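Rollby Technical College
Automation and Robotics Club
Minutes of the Regular Meeting, February

Present: Wiesława Domański (faculty advisor, chair), Urszula Piątek (club president), Przemysław Nowicki (simulation lead), Valbona Jurić (budget), Felicja Kozłowski (secretary), and general members.

The meeting was called to order at 4:10 p.m. in the Bednarek Building. The minutes of the previous meeting were approved with one correction: the spelling of Gevetti in item 3.

1. Gevetti Student Assembly Challenge

Ms. Piątek reported that the club's registration has been accepted in the simulation division. The qualifying task is the handling of an enclosure with a circuit board inside it. Each team submits its control program and a written report, and the program is then run by the organizers on their own machines. The club may enter one team of up to 11 students.

Ms. Domański reminded members that the report counts toward the final score and must be the work of enrolled students only. Alumni may comment on drafts but may not edit them.

2. Simulation work

Mr. Nowicki presented the current state of the workcell model. The arm, the table, the assembly mat, the red and green bins and the signal tower are all in place. The enclosure has been given a translucent top so that the board can be checked without moving the part. Mr. Nowicki asked that members stop changing the position of the mat in the shared file - two sets of saved arm positions had to be redone last month for this reason.

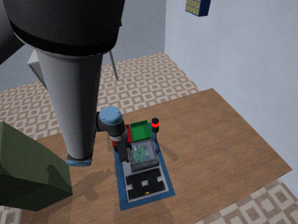
The simulation group has completed 435 trial runs since the start of the term. The log shows that most failed runs ended during the approach to the enclosure, and 34 of them were stopped by the collision check. Mr. Nowicki proposed a slower approach speed and a higher starting point for the wrist. A member asked whether this would cost points for cycle time. Mr. Nowicki replied that it would, and that he considered a completed run worth the loss.

Motion (Nowicki, seconded Jurić): to adopt the slower approach for all trial runs until the next meeting. Carried.

3. Budget

Ms. Jurić reported that the Bretier grant of $2,000 has been received. She recommended that it be held for travel to the final. Discussion of a second workstation was tabled until quotes are available.

4. Assignments

Report outline: Ms. Piątek.
Cleanup of the shared file and naming of saved positions: Mr. Nowicki.
Workstation quotes: Ms. Jurić.
Room request for March: Ms. Kozłowski.

The meeting was adjourned at 5:25 p.m.

Respectfully submitted,
Felicja Kozłowski, Secretary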